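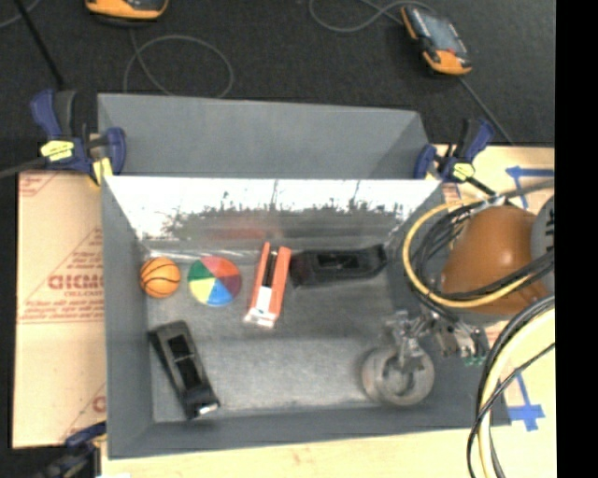

Search this site Enter keywords Go

Hurnville open day, picking demo
Safety check, Tuesday, before doors open
Checked by: Sumaiya Bandara

Clamps on bin: OK. Check again at lunch.
Balls and other small items in bin: OK. Keep spares out of reach of visitors.
Cables at arm: OK for now. Dorian to look at the loop.
Emergency stop: tested 2 times, OK.
Visitor barrier: NOT OK. Gap on the door side, move before 22 pupils arrive.
Tape on table: OK, leave in place.

Signed off once barrier is moved.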